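July 29, 2019 – open day, Asivholm building, notes for myself and whoever sets up the next one

Doors opened on time. The Trolitz conveyor ran first as planned and went through its 329 cartons before the break, with one stop for a label jam. Aerts had sent a loaner controller in June and it behaved, so the old one can go back on the shelf. We ran the fruit basket task on the two-arm table for the rest of the day, same program as at the dry run, speed limit left at the lower setting.

Visitors stood behind the tape on the wall side of the aisle. The school group wanted to be closer and I let them come up in turns, arms stopped each time. That cost us time but I would do it again.

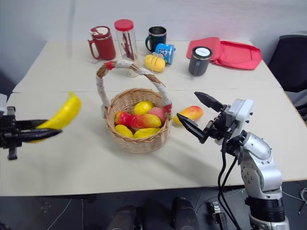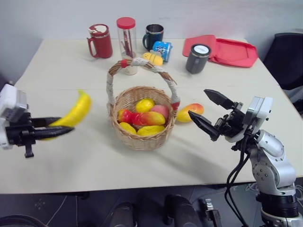
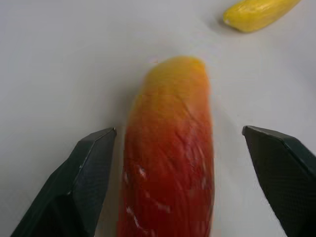
What I want to sort out before the next visit is the talk that goes with the demo. I had a script of almost 31 minutes and used maybe half of it, as people ask their questions when something moves and don't wait for the end. Next time I'll hang the talk on the objects. The basket makes a good starting point: with one gripper holding the banana on the left and the other open beside the loose mango, I can explain in one go what each arm is assigned and why they don't both reach in together. The wrist camera view should go on the big screen at that point. On the laptop only the front row could see it, and several people asked afterward what the arm was looking at.

Questions that came up more than once: what happens if a fruit is dropped, how long it takes to set up a new object, whether the arms know about each other. I gave a poor answer to the last one. Need to write down a short version, with the shared planner first and the collision check after.

Mustero logging was on all day and wrote 1075 entries. I haven't gone through them yet. There are 5 marked by hand where I hit pause, all for visitors over the tape, no faults.

To do
– longer video cable for the big screen, the one we have doesn't reach
– move the tape out a bit on the aisle side
– print the emergency stop card larger
– return the Trolitz spare belt
– export the Mustero log before the disk gets cleared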